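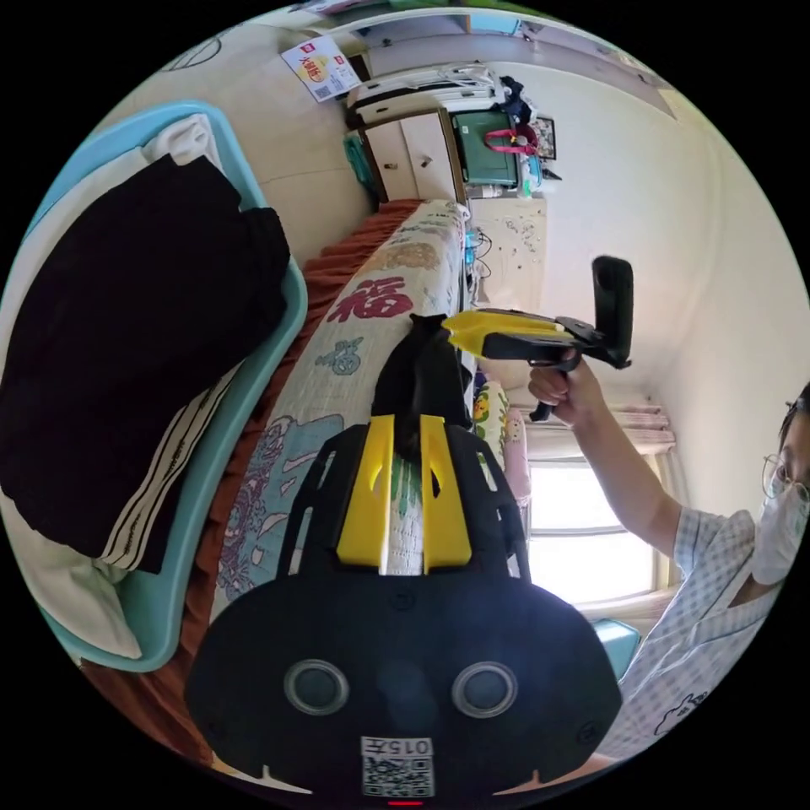
Unit 4. Comparing hand-held grippers for demonstration recording

Handout, revised Nov 10, 2024

4.1 Purpose

This unit compares two hand-held grippers, the Isteo and the Helano, as recording tools for household tasks. By the end of the lab you should be able to state which tool you would choose for a given task and support the choice with your own trial sheets.

4.2 Terms

Stroke: the distance between the jaws when the trigger is fully released.
Backlash: trigger travel that produces no jaw movement.
Dropout: any interval in which the pose estimate is missing or flagged as invalid.
Trial: one complete attempt at a task, from start signal to stop signal. Failed attempts count as trials and are kept.

4.3 Why soft goods

Rigid blocks hide most of the differences between grippers. A block has one width and stays where it is put. Cloth folds under the jaw tips, slides out of a weak grasp, and can cover part of the camera view when lifted. Bedding and folded clothing are therefore the main test items in this unit. Patterned fabric usually gives the tracker more features than plain fabric, so record the fabric type on every sheet.

4.4 Procedure

Work in pairs. One student operates and the other keeps the sheet, then change places at the halfway point.

Check that the label number on the tool matches the number on the sheet. Close and open the jaws 15 times before the first trial and note any backlash. Run the calibration routine in Prutorus. If the reported error is over 2 mm, repeat it.

Record 40 trials per tool: half picking up a single layer of cloth by its edge, half moving a folded garment onto the bed. Keep the wrist in a comfortable position and do not correct the grasp with the free hand. A pair that finishes both tools early may repeat the edge task in lower light.

4.5 Measures

Success rate is successful trials divided by all trials. Report it separately for each task.

Dropout is reported as a share of trial time. Intervals shorter than 200 ms are filled in by Prutorus and should be left out.

Operator effort is scored on the Sial scale (see Unit 2) right after each block of trials. Do not fill it in from memory at the end of the session.

4.6 Common errors

Mixing logs from two tools under one label number. Deleting failed trials. Comparing success rates across operators without listing the order in which the tools were used. Fatigue and practice both shift the results, in opposite directions, and the order has to be balanced within each pair.

4.7 To hand in

Trial sheets, the Prutorus export, and one page of discussion. Raw video stays on the lab drive.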